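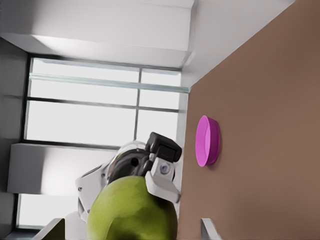 How do you keep fruit from ripening all at once? I buy a big bag at the Girness market every June and by the end of the week half of it is mush. Some is still green and smooth, like the one by the pink bowl, and I never know whether to chill it or leave it out – my kitchen gets warm by 4 in the afternoon.
Skodance

Leave the hard ones out of the sun and put the soft ones in the fridge. Keep bananas well away from everything else, they hurry the rest along something terrible.
Trorkov
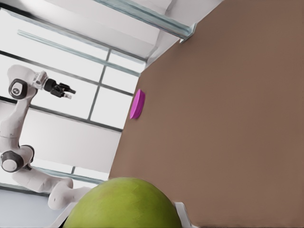 Abou Jaoude
I'd add a paper bag for any you want ready sooner, folded over at the top – and do check it every morning, dear, I lost a lovely batch of pears that way!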